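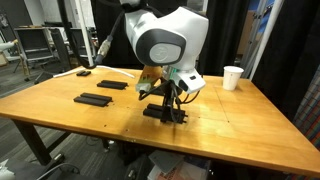
2018年9月21日
朝から机の上。黒い棒の並べ方をいいかげん決める日。箱に戻す順番も決める。今日やらないと来週また同じことになるので連投します、流し読みで。

先に言い訳。先週の並べ方のメモ、なくした。付箋に書いてどこかに貼ったところまでは覚えてる。どこかが思い出せない。

なので一から。机は木のやつ、蜂蜜っぽい明るい色の。トルンリーの部屋に最初に入れた机で、引っ越し業者が階段で一回角をぶつけたけど平気だった。

黒い棒、Timachの箱で届いたときは全部同じに見えた。同じじゃない。端にちょこっと出っ張りがあるのがいる。これを知らないで箱に詰めると最後の段でふたが閉まらない。一月にそれで30分くらい溶かした。

短いのもある。長いの二本の横に短いのを並べると、ぱっと見が間抜けになるけど、短いのを先にしまうと箱の底で動いてカタカタいう。短いのは最後。これは決定。

書きながら思い出した、付箋、冷蔵庫だ。

見てきた。冷蔵庫の付箋は牛乳だった。

続き。並べるときの向き。まっすぐ派と斜め派があって、私は斜め派です。机の縁と平行に置くと、ちょっとずれただけで気になって直したくなる。斜めなら最初から斜めだから気にならない。

ただし斜めも角度がばらばらだと結局気になる。自分がめんどくさい。

二本ずつ寄せる案。くっつけて置くと取るときに爪が入らない。すきまを少しあける。少しってどのくらいって聞かれたけど、少しは少しです。名刺が何枚か入るくらい。

前に定規で測ってやってた時期があって、三日でやめた。定規を片付けるのが面倒だった。

机の話に戻る。この天板、継ぎ目がうっすらある。板と板のあいだの細い線。目印にちょうどいいと思って使ってたんだけど、線が何本かあるから「どの線?」ってなる。人に頼むとき説明できない。

それと小さいネジ穴がぽつぽつ。最初は嫌だった。今は穴のそばに棒の端を合わせたりして、わりと頼りにしてる。 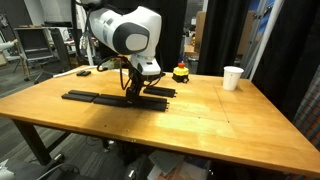
で、四本を寄せて置くとどうなるかというと、棒どうしの向きが微妙にけんかする。左の二本は仲良し。右の二本は出っ張りのあるほうを右に向けたので、その先には何も置きたくない。引っかけるから。引っかけた。袖で。

袖まくった。

出っ張りは右、で統一。左利きの人が来たら逆のほうがいいのかもしれないけど、その日に考える。

真ん中に寄せるか奥に寄せるか問題。奥に寄せると手前が広く使えて気持ちいい。でも奥は手をのばさないと届かないし、白いケーブルが通ってる。ケーブルの上に棒をのせるのは禁止。がたつくし、あとで棒だけ引っ張られて落ちる。

落ちる音、下の階に響くらしい。前に言われた。すみませんでした。

紙コップは右の奥。飲み物は棒から遠いところに、が部屋の決まりで、決めたの私です。

一回休憩。パン食べてくる。

戻った。休憩中に考えたけど、並べ方って結局「しまうときの逆順」でよくない?最初に出したのが一番遠く、最後に出したのが手前。戻すときは手前から。と思ってやってみたら箱の底に入るのが手前の短いやつになって、さっきの「短いのは最後」と矛盾した。

パンの時間返して。

じゃあ出す順を変える。長いのを先に出すには箱の中で上にないといけなくて、でも短いのを最後にしまうと短いのが上にくる。ということは出すときは短いのが先。先に出して遠くに置く。長いのが手前。戻すときは手前の長いのから。合った。合ったよね?

紙に書いて確かめた。合ってる。逆順でよかった、私が出す順を間違えてただけ。

短いのは左の奥。これで固定します。奥だけど小さいから邪魔にならない。

次、鉛筆の印。天板にじかに十字を書いてある。書いたのは私で、怒られたのも私。マスキングテープ派の人がいて、その気持ちもわかる。でもテープは端がめくれて、めくれたところに棒が引っかかる。あと剥がしたあとが残ったことがある。

鉛筆は消せる。消せるんだけど、木目に入った分はなかなか消えない。消しゴムでこすると薄く広がって、もやっとした汚れみたいになる。

2Hで書くと細いけど木に溝がつく。Bだと溝はつかないけど手で伸びる。HBに戻りました。机の引き出しに入ってたやつ。

十字の書き方、横を先に引く。縦を先に引くと横が曲がる。これは私の手の癖だと思う、たぶん人による。少し傾いたのもあるけど、そのまま使う。場所がわかればいいので。

印と机の端の距離を測ろうとしたら巻尺がない。トルサイドの店で買ったやつ、どこ。

あった。棚の上。46センチ。書いておかないとまた測るので書いた。46。

46、手前の縁から。横からじゃない。未来の私へ。

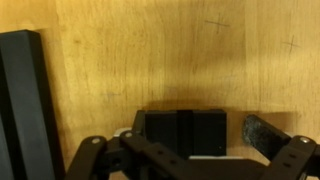
鉛筆の十字、右上のほう。手前に黒いブロック。

十字の真ん中に棒の端を合わせるのか、棒の真ん中を合わせるのか、これもずっとふわっとしてた。端にします。真ん中だと置いた瞬間に印が隠れて、合ってるのか合ってないのかわからない。

端だと印が半分見える。安心。

あと消しかけの印をどうするか。まぎらわしいから消したい派と、位置の参考に残したい派。両方私です。

消す。やすりで。と思って紙やすり出した。800番。目立たないところで試してから。

机の裏で試した。800番だと色はほとんど変わらないように見える。見えるだけかも。昼の光で見て、夜の電気でもう一回見てから表をやる。今日は表はやらない。偉い。

木目は縦に長く流れてて、こするなら目に沿って。横にやると傷が光る。前の机でやって、それはKennedyの棚板と一緒に物置行きになった。ケネディの棚、あれはあれでいい棚だったんだけど、板が反った。

箱のほう。元の箱は角がもうだめで、新しいのを買った。仕切り用のフェルトと合わせて1,632円。フェルトは灰色。黒にすると棒が見えなくなる、黒に黒は本当に見えない。

フェルト切るの下手すぎて、一枚目が台形。台形のまま底に敷いた。上に棒がのるからばれない。

書いたのでばれる。

二枚目は紙を当てて型をとってから切った。最初からそうすればよっかた。ちゃんと四角。

仕切りは深さの半分までにした。全部の高さまであると、棒をつまむ指が入らない。半分だと指が入って、棒も倒れない。いまのところ。

拭き掃除。黒いのは指の脂が目立つ。乾いた布で、溝のあるところは布の角を折って。ウェットのは使わない、机のほうに水がつくと嫌なので。机は木だから本当に嫌。

溝の中のほこりは綿棒だと毛が残る。古い歯ブラシがいちばん。机用と書いておかないと洗面所に戻されるので、油性ペンで机用と書いた。

拭いたのと拭いてないのが混ざった。全部拭き直し。拭いたら右、拭く前は左、これも決まりに追加。

決まりが増えてきたのでまとめて紙に書いて壁に貼る。今度は冷蔵庫じゃないところ。机から見えるところ。

紙に書いた分をそのまま打ちます。
短いのは左の奥。
出っ張りは右。
二本ずつ、すきま少し。
端を十字に合わせる。
ケーブルの上に置かない。
飲み物は右の奥。
戻すのは手前の長いのから。
短いのは最後。

これで全部のはず。抜けてたら足す。

「斜めは?」ってリプもらった。斜めは個人の趣味なので決まりには入れてない。まっすぐ置きたい人はまっすぐで。私の番のときは斜めです。

「箱のどこに何が入るか、ふたの裏に描いておけば」というのも来た。それいい。それやる。絵が下手だけど長いのと短いのくらいは描き分けられる。

描いた。長いのが全部同じ長さに見えない。まあ。出っ張りのあるほうには小さく丸をつけておいた。

「机の印、トレーシングペーパーに写しとけば消しても戻せるよ」。なるほどすぎる。紙がない。明日買う。買い物メモ、トレペ、牛乳。

牛乳は冷蔵庫の付箋のやつ。忘れてなかった。

試しに一回通しでやってみる。箱から出して、並べて、戻す。

出した。短いの、左奥。長いの、順番に。出っ張り右。一本だけ左向いてた。直した。

十字に合わせるところ、思ったより時間かかる。腰を曲げて上から見ないとずれる。椅子を低くすればいいのか机を高くすればいいのか。脚は黒い金属で、高さ変えられるタイプだったか覚えてない。あとで見る。

戻した。ふた閉まった。一回で。

もう一回やる。

二回目も閉まった。カタカタいわない。振るなと言われてるけど振った。

三回目、台形フェルトの角がめくれて棒が浮いた。やっぱり台形はだめでした。切り直し。フェルト足りるかな。

足りた。端っこの余りをつないで、つなぎ目が真ん中にきたけど上に棒がのる。

脚、見てきた。暗くてよくわからなかったのでスマホのライトでもう一回見る。ボルトみたいなのがあるけど回していいのか不明。説明書は物置。物置はKennedyの棚板をどけないと奥に入れない。今日は無理。

椅子にクッション足すのはやめた。欲しいのは逆。低いほうなので、丸椅子を持ってきた。背中がない以外はいい。

丸椅子に座ると天板が目の高さに近くなって、棒の浮きがよくわかる。横から見るの大事。浮いてる棒の下には大抵消しゴムのかすがいる。

消しゴムのかす、刷毛で。手で払うと鉛筆の印が伸びる。伸ばしました、さっき。書き直した。

夜の電気で机の裏を見た。こすったとこ、ちょっとだけ白い。昼は気づかなかった。表はやらないで正解。もっと細かいので試すか、もうあのもやっとした印と一緒に暮らすか。

薄いし、暮らせる気がする。

明日やること。トレペ買う。印を写す。物置で説明書。ふたの裏の絵を描き直す。トルサイドのほうの部屋にも同じ紙を貼るので、コピーを一枚。

それと先週の付箋、出てきたら教えてください。黄色です。たぶん誰かの本に挟まってる。

追記。箱のふたに貼ってあった。裏側に。絵を描いたときなんで気づかなかったんだろう、付箋の横に描いてる。しかも書いてあること、今日決めたのとほとんど同じだった。違うのは飲み物が左の奥になってるとこだけ。右でいきます。おやすみなさい。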